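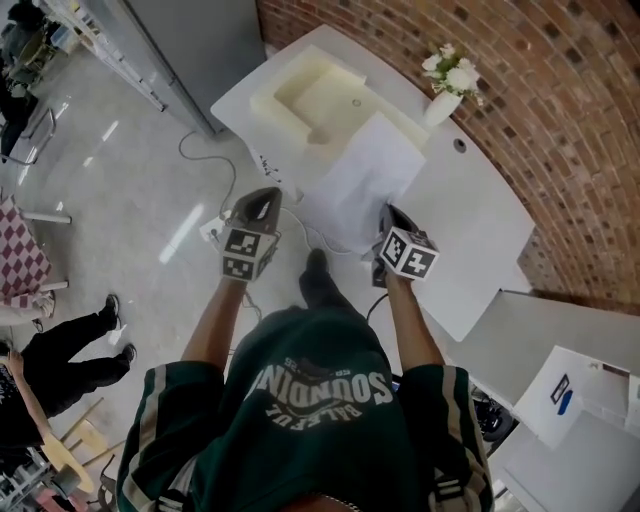

Workshop Notebook: Open Demonstration, Hand-Held Gripper Station
04/01/2026
Entered by Fionnuala Fahy, Lurus Workshop

Purpose of the session

The workshop received visitors from Nestura and Limsakul for the spring demonstration. The program was the one agreed in February: a short introduction, a supervised period at the large white table, and a discussion of what the group wishes to do next. This entry records the arrangements and the points raised, for use by whoever leads the next session.

Task at the table

The paper task was retained from the previous program. The operator holds one gripper in each hand and works a sheet of white paper against the cream foam block, the one with the rectangular recess in its upper surface. The stated goal is to bring the sheet over the recess and leave it flat, with both grippers withdrawn. Foam was preferred to the aluminum fixture used last year. It is kinder to the fingers, and a visitor who presses too hard does no damage.

The small vase of white flowers remained on the table to the right of the block. It serves as the fixed object in the written instructions ("do not disturb the vase") and should stay in the kit list under that heading.

Each gripper carries its marker cube at the base. Operators were asked to keep their sleeves and cuffs clear of the patterned faces. The instruction sheet does not mention this at present. It should.

Schedule and records

The supervised period was divided into turns of 15 minutes. Recording began with trial 254 and closed with trial 303. Trial sheets are in the binder under the session date. Two of the sheets lack an operator's initials and have been returned to the desk for completion.

A trial is entered as complete only when both grippers have left the paper. Several visitors released one side, looked up, and considered the task finished. The supervisors entered these as partial, in keeping with the Proltermont procedure, but the wording on the sheet leaves room for argument. Suggested replacement: "Both grippers clear of the paper and the block."

Points raised by visitors

The Nestura group asked whether a beginner's trials are of any value beside those of trained staff. The answer given was that they are kept and labeled separately, and that the hesitations in them are of interest to the people working on grasp timing. The group requested a written summary of how the labels are assigned. I have agreed to send it.

The Limsakul group was chiefly concerned with comfort. Their view is that the forearm tires before the hand does, and that a full turn is too long for a first attempt. I am inclined to agree. Quality of the paper placement fell off toward the end of most turns — this is my impression from the side of the table and has not been checked against the sheets.

A question was also asked about thin materials other than paper. Cloth and plastic film were discussed. We have no procedure for either, and no undertaking was made.

Room and equipment

The table is well suited to the work. The rounded edge allows an operator to stand close. The small hole near the right edge of the top should be kept free of paper scraps and tape.

The power strip was on the floor near the operator's position, with the black cable looped across from the direction of the tall gray cabinet. This is not acceptable for a session with guests walking through. The run is to be covered or rerouted before the next demonstration, and the white cable near the grippers is to be given a proper tie point. Seating should be kept on the far side of the small table with the checkered cloth, so that the approach to the work area stays open.

The handwritten label at the front edge of the table should be replaced with a printed one.

Actions

Revise the instruction sheet: sleeves, marker cubes, definition of a complete trial. (F. Fahy)
Send the summary of labeling practice to Nestura. (F. Fahy)
Cover or move the floor cable and raise the power strip.
Shorten the first turn for new operators — length to be settled after the trial sheets have been reviewed.
Order paper of the same weight. The current stock will not cover another session of this size.

The binder is on the shelf beside the desk. Colleagues who supervised a turn are asked to add their remarks on the facing page and to initial them.

Last updated 2 days after the session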